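Mutevel "hotel weight" bath towels, worth the money?
Home > Household > Linen and laundry

brirnard_again
Wynne in Nonham have the Mutevel bath towels in at the moment and the label makes a great song and dance about 730 gsm. My old ones are going thin in the middle and I need three. Does the number mean anything, or is it just there so they can charge more?

pegbag
It's grams per square metre, so it means they're heavy. That's all it means. I had some at that sort of weight and in April, with the heating off, they were still damp at bedtime. Smelt like a pond by the end of the week.

Rin Oda
Disagree with pegbag. Weight does matter if you like a towel that soaks up water. Mine are 576 gsm, bought for a holiday let, and they've been through the machine more than anything else I own. A thin towel is wet through before you've done your legs.

coldtap
I'd want to know who weighs them. Has anybody ever cut a square metre out of one and put it on the scales? They could print 2000 on the label and we'd all stand in the shop stroking it and nodding.

What I look at is the edges and the hanging loop. The number can be anything they like, but a loop that's already fraying tells me something about the stitching budget. Plain white terry, nothing fancy:
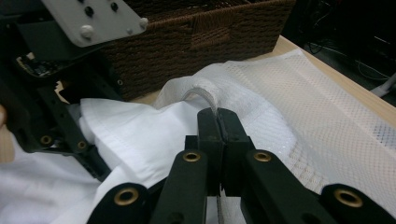
I wouldn't pay extra for any towel on the strength of its label until I'd had a good look at the sewing.

Rin Oda reckons the loop is the wrong thing to judge by, as any loop will go if you hang a wet bath towel on a thin hook, and that the side hems are where a cheap one gives itself away.

coldtap
Fair point about the hooks. I still don't see why a loop can't be sewn in properly. It's two inches of tape.

pegbag
Side hems, yes. Mine went wavy down both sides after a few hot washes and never folded flat again. And those were the expensive ones.

brirnard_again
So heavy ones don't dry, thin ones don't work and the label might be made up. Marvellous. Does washing them before use do anything, or is that another one?

Rin Oda
Wash them first, no softener. Softener leaves a coating and they stop taking up water.

pegbag
I've used softener for years and get dry perfectly well. Stiff towels are horrible.

brirnard_again
I'll buy one and leave the other two until I've seen how it washes.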